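October 18, 2019
Glaze and color notebook, Tudor Jitaru

Kiln log
Savitz glaze test finished overnight. Program ran to plan and the controller shows no faults. Unloaded tiles 1 to 12 this morning. Tile 4 crawled at one corner, same as last time. The clay body is the Andar batch, sieved twice. Next firing I want the top hold shorter and the cooling slower down to 1080.

Tile 7 is the best of the set – even surface, no pinholes on the flat. Tile 9 went gray where it should be blue. I suspect the cobalt was weighed short, so check the scale before mixing again.

Color range
Picking shades for the December tiles. Want a dark teal, a peach and something close to navy. The magenta can wait, we have no stain for it.
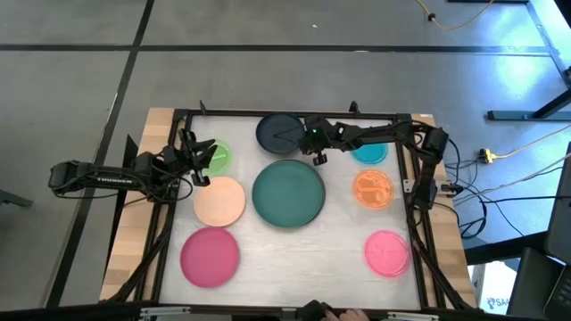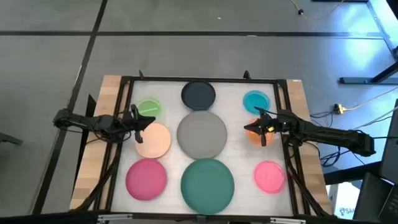
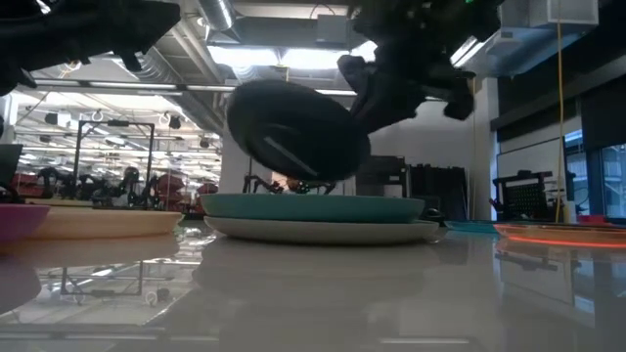 Teal plates in the first and last, peach in the first two.

Mixing for Monday
Trornico frit is down to one bag. Order number 232, quote is 2810 with delivery. Ağca can supply the same mesh but wants a bigger order.
Base recipe stays as it is, 3000 g dry. Add the teal stain in two steps and keep a dip tile from each – label the backs with iron oxide, pencil burns off.
Shelf 3 needs new kiln wash.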